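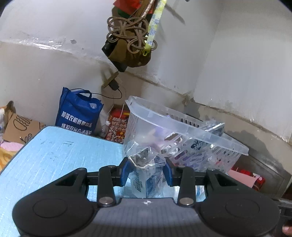

Bralenix hand-held gripper closing on a small boxed item in a clear plastic bag.

Product review: Bralenix hand-held gripper kit

The Bralenix kit is a hand-carried two-finger gripper for recording manipulation data without a robot arm. The operator holds the tool, performs the task, and the kit logs video and finger opening. The same finger geometry is sold as an end effector, so a policy trained on the recordings can run on an arm without a change of contact surfaces. Buritz, the distributor, lent us a kit in September and we kept it for 3 weeks.

Construction

The fingers are linkage-driven, with blue pads at the tips. The pads are the only wear part on the price list and come in pairs. Changing a pair takes one hex key, supplied. The linkage pivots on our unit had no play at delivery and a small amount at the end of the loan, which we could feel at the tips but not find in the log. Segers, who make the competing tool we reviewed last year, use a parallel slide here. The slide holds the pads square through the whole stroke. The linkage is easier to clean and tolerates dust better.

The two grip housings are large. Users with small hands reported fatigue in the thumb after long sessions, and the housings limit access to deep containers. With a basket that has a hinged lid, plan the approach from the open side or take the lid off.

Test procedure

We used mixed household goods on an ordinary table: cartons, pouches, bottles and bagged items. No fixtures and no special lighting. Jelle Kuipers ran most of the sessions and wrote the task list. Each episode was one pick and one place, started and stopped with the button on the tool. The final set contained 3796 episodes after removal of false starts.

Bagged goods were the hardest class. A carton inside a clear bag gives the pads two things to hold, the film and the box, and the result depends on which one is caught. If only film is caught, the box swings during transport and the logged finger opening is close to zero. If the pads reach the box, the opening reads the box width plus the film. Kuipers labeled the two cases separately, and we recommend that anyone training on packaged goods do the same. Clear film is also a problem for depth estimation, and the Bralenix software offers no help with it.

Software

Recordings are exported through Clustness, the desktop program included with the kit. Import is reliable. Trimming is slow, and the program became hard to use once a project passed around 2000 episodes. Splitting the project solved this. Time stamps for video and finger opening stayed aligned in every file we checked. Export settings are stored per project – not per user – so a shared workstation needs a written default.

Firmware was updated once during the loan. The update reset the finger calibration without a warning, and one afternoon of recordings had to be discarded. Buritz has since added a line on this to the quick start sheet.

Assessment

A sound tool for tabletop work with small goods. Finger sensing is repeatable and spare pads are easy to get. We would like slimmer housings, a lock on calibration values and a faster trim function. Readers who work mainly inside bins or deep baskets should try the unit before ordering. Buritz takes loan requests through its service desk, and the kit ships with one spare pair of pads.

Review closed 12/17/24.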